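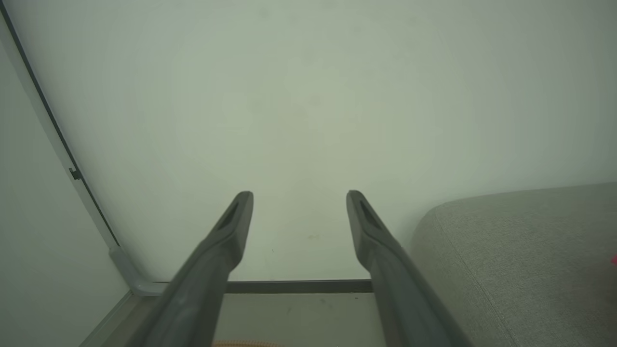 Wrist cam view, both fingers wide open.

Equipment budget thread! We're pricing up a second arm for the laundry-tidying work at Hellenis and I've had far too much fun with the spreadsheet, so you're all getting it.

1/ The pot is 3377 pounds. That has to cover grippers, cameras, cabling, spares and the boring stuff. The arm itself comes out of a different pot, thank goodness.

2/ Gripper first. Nurno and Odukoya both quoted for a two-finger one. Odukoya is 233 cheaper, but Nurno sell the fingers separately and I am completely sold on that – fingers wear, and I don't want to buy a whole new hand in April.

3/ Cables. I put in 200 and I'm already nervous. Measure the run with the arm at full stretch, then add slack for the loop on the floor. And tag every single one! A scrap of paper folded round the wire does the job and costs nothing.
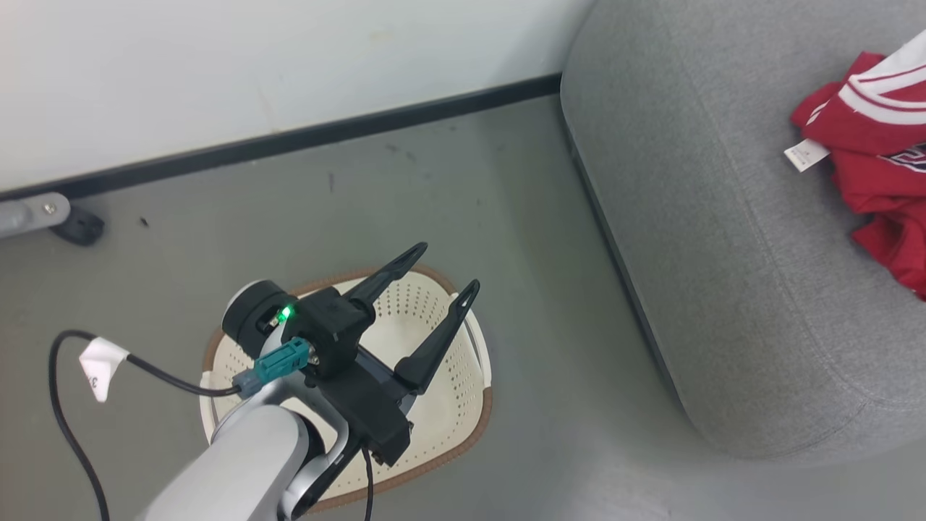 4/ Things to practise on. Best value on the whole list. One round plastic basket with holes in it, a few old tops, a soft grey seat to drop them on. Please don't spend proper money here, raid your own cupboards first.

5/ Cameras. I want one at the wrist as well as one up at head height, and I'd cut almost anything else before I cut the wrist one. You get both fingertips and whatever is between them, and you can see straight away if you're lined up with the rim of the basket or about to clout it.
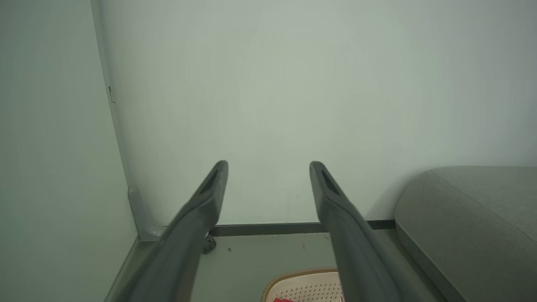 The catch is that two cameras per arm means more storage, and I'd left that off the first draft completely. Grustidum do drives in packs of 3, so that's gone in under "boring stuff" along with spare screws and a decent extension lead.

6/ Still undecided: a spare gripper now, or wait and see what's left? I'm leaning towards now. If you've run two arms side by side, tell me what you ran out of first, I'd love to know before I send the order off!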